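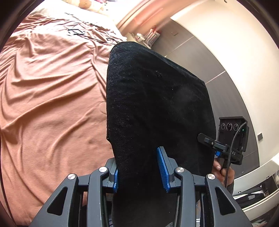
Black clothing and a pink bed sheet.

Washing dark knits so they hold their color

Sort by color first, then by fabric weight. Turn each knit inside out and close any zippers. Use cold water, the gentle cycle and a liquid detergent – powder can leave residue on black yarn. Fill the drum no more than halfway.

Set the spin to 600 rpm or lower. Remove the load as soon as the cycle ends.

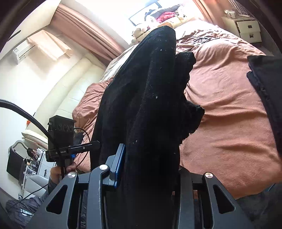
Dry flat on a rack, away from direct sun. Reshape cuffs and hems by hand while the fabric is damp. Drying takes around 17 hours in an unheated room.

Remove lint only after the knit is fully dry. Work in one direction with a fabric brush – short strokes, light pressure. Fold for storage; hangers stretch the shoulders.

Trygve Wallin, Mar 13, 2023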